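Der zweite Tisch

In vielen kleinen Küchen fehlt kein Schrank, sondern eine freie Fläche
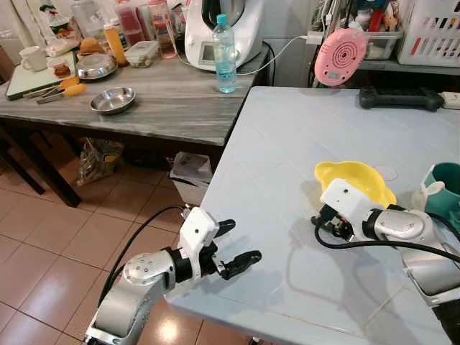
Wer in einer Wohnung ohne richtige Küchenzeile lebt, stellt irgendwann einen zweiten Tisch auf. Der erste ist dann längst voll, und zwar mit Sachen, die täglich gebraucht werden und deshalb nie in den Schrank zurückkommen. Auf dem grau marmorierten Tisch sind das ein weißes Küchengerät mit kleinem Display, Flaschen, ein Topfdeckel aus Edelstahl, dazu ein Schneidebrett, auf dem ein Becher, ein kleines Glas und eine Schere mit orangefarbenen Griffen Platz gefunden haben. Geschnitten wird auf so einem Brett erst, wenn alles heruntergeräumt ist. Auf dem hellen Tisch davor stehen eine gelbe Schüssel und eine blaugrüne Tasse mit weißem Henkel, und ringsum ist noch Platz zum Arbeiten.

Dilek Karakaya berät in Skirnitz Leute, die mit wenig Raum auskommen müssen. Den Satz »Ich brauche mehr Stauraum« hört sie in fast jedem Erstgespräch. Meistens rät sie ab. »Ein weiteres Regal wird in einem halben Jahr voll sein«, sagt sie. »Ich frage lieber, wo jemand abends die Zwiebel schneidet.« Oft ist die Antwort: auf den Knien, auf der Fensterbank oder auf einem Stück Arbeitsfläche, das kaum breiter ist als ein Teller.

Ihre Faustregel lautet 90 Zentimeter. So breit sollte die Stelle sein, die immer frei bleibt, auch wenn Besuch da war und der Abwasch noch steht. Ob sie sich auf der Arbeitsplatte oder auf einem eigenen Tisch befindet, ist ihr egal.

Faisal Pirzada hat sich für den Tisch entschieden. Er wohnt in einem Zimmer mit Kochecke und hat einen gebrauchten Schreibtisch für 5 Euro aus einer Haushaltsauflösung geholt. Seither gibt es bei ihm eine Seite für alles, was stehen darf, und eine zum Kochen und Essen. Brot, Öl und Vorratsdosen bleiben auf der einen. Schüssel und Tasse wandern auf die andere und nach dem Essen in die Spüle. Das klappt an den meisten Tagen. Am Donnerstag kommt er spät von der Arbeit, dann bleibt die Schüssel bis zum Morgen stehen.

Schwieriger ist der Rand. An das Ende eines freien Tisches rückt mit der Zeit alles, was eine Steckdose braucht: Ladekabel, Steckdosenleiste, Adapter, die Fernbedienung oder der Controller. Karakaya lässt das gelten, solange es beim hinteren Ende bleibt und vom Herd und vom Wasser weit weg ist. Eine Leiste auf Höhe der Tischplatte sei immerhin leichter zu erreichen als eine am Boden. Kabel sollten aber nicht quer über den Platz laufen, an dem geschnitten und gegessen wird.

Für Kleinteile empfiehlt sie durchsichtige Kisten. Man sieht, was darin liegt, und kauft nicht die dritte Rolle Klebeband. Der Wäschekorb gehört nach ihrer Meinung aus der Küche heraus, nur hat nicht jede Wohnung einen Ort dafür. Dann eben oben aufs Regal.

Unter dem Tisch sammeln sich die Tüten. Pirzada hat es mit einem Haken an der Wand versucht, der nach zwei Wochen abfiel. Inzwischen steckt er die Tüten ineinander und bringt sie beim nächsten Einkauf wieder mit. Den Schreibtisch will er im September abschleifen, falls er bis dahin jemanden findet, der ihm ein Schleifgerät leiht.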